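Abernathy Piano Festival - Community Board
Topic: Page turners and the scores policy for the October recital rounds

festival_office
Posted Thursday, April 23, 2026

Members are asked to note a change to the arrangements for the October rounds. Competitors in the senior class may now perform from a tablet, provided that a printed copy of each work is given to the jury before the first round. Page turners will continue to be supplied by the festival on request. Requests should reach Priya Rosenthal in the artists' office, who will also answer questions about rehearsal times at the Misden hall.

The full text of the rule is in section 41 of the handbook.

misden_accompanist
Thank you for the notice. I would ask the office to reconsider the requirement for printed copies. Several publishers now sell certain works only as downloads, and the license permits a single print. A competitor who prints one copy for the jury has none left for personal use.

grimier_strings
I must respectfully disagree with the previous poster. The jury cannot follow a performance properly without a score, and passing a tablet along the table is not a workable arrangement. I sat on the panel at Bistville for 2 seasons and we had printed music for every entry.

misden_accompanist
My concern was with the license terms. I have no objection to the jury having a score.

host_family_39
May I raise a related matter? We are hosting a competitor again this year, and the welcome letter does not say whether hosts are expected to provide concert dress items or only bed and board. Last year our guest needed black socks at short notice. The spare room is being prepared now.
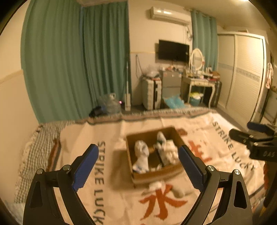 Spare room, socks so far

If the office could confirm what guests will bring with them, it would be appreciated. We would also like to know whether the practice piano may be used after nine in the evening.

festival_office
Hosts are asked to provide a room, breakfast and an evening meal. Concert dress is the responsibility of the competitor. Practice hours in private homes are a matter for each household, although we suggest agreeing on them on the first day. The practice rooms at Grimier Street close at ten.

With regard to licenses, a competitor holding a single-print license may lend that copy to the jury and collect it after the round.

grimier_strings
That would mean the competitor plays without it. I do not see how this helps anyone who is not using a tablet.

festival_office
The point is accepted. Competitors playing from paper under a single-print license should write to Ms. Rosenthal, quoting their entry number, and the office will contact the publisher on their behalf.

entry1156
I have written this morning regarding the second-round sonata. Please could the office confirm receipt?

festival_office
Received, with thanks. A reply will follow by email.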